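Billeswood Allotment Association
Minutes of the general meeting, 17 Nov 2018
Chair: Anjani Yeoh. Minutes: Rohani Hartono. 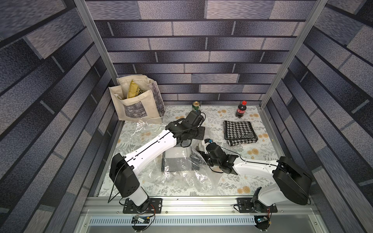
1. Previous minutes
Approved with one correction: the plot transferred in item 4 was 14, not 7.

2. Water supply
The Kneath Lane standpipe loses pressure when both lower taps are open. Gotis quoted 225 dollars to replace the valve and the section of pipe up to the first joint. Quote accepted. Supply to be shut off at the meter until February, when the work will be done.

3. Compost bays
Bay 2 is full and will be closed to new material. Members are to use bay 1. No cooked food or glossy cardboard in either bay.

4. Paths
The path behind the Nomov fence has narrowed to less than a wheelbarrow's width. Adjoining plot holders to cut back brambles to the posts. A. Yeoh to write to them.

5. Plot rents
Rents unchanged for the coming year. A motion to charge half plots separately was put and lost.

6. Other business
Shed key: one copy not returned. R. Hartono to check the sign-out sheet.

Meeting closed. Next meeting in February, date to be posted on the gate.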